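Visit notes, Hikberg laundry automation open day, Widthorpe
2020-11-08

Quick write-up before I forget it all. Up early, train late, coffee terrible. Went for the folding work mainly, as our own place at Fikisthorpe does 776 pieces on a busy shift and every one is folded by hand.

Main thing: the staff do the teaching. They hold a gripper in each hand and fold with those, over and over, and the recordings go to the robots. Target is 200 good folds per person per day. Seven people on it when it started in January, most of them off the old folding line. Pay the same, I asked twice. Less standing, more breaks, but wrists get sore and you can't chat much while recording. One woman said she misses the radio.
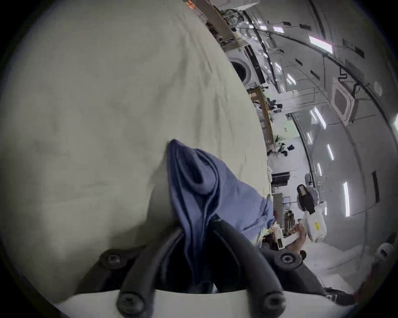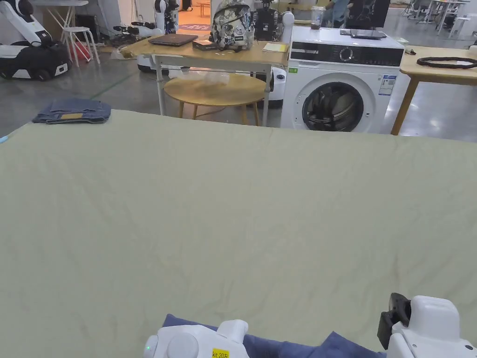 Cloth is the hard bit, both times.

Đặng, over lunch, was less keen than me: the job is fine for now, but what happens to the folders once there are enough recordings? Managment had said retraining, and Đặng wanted that in writing, with dates. Fair enough. Also reckoned the new work is harder to be proud of – you fold a sheet well and then shake it out and do it again.

Put that to the guide. Answer was a bit woolly. Almost 300 staff across both sites and no redundancies planned, "at present".

Things to ask for if we go ahead: lighter grippers, job swaps every hour, a say in the targets. Tables at the right hieght too. Got the price sheet, will scan it tommorow. Next open day is in spring, book early, parking is awful.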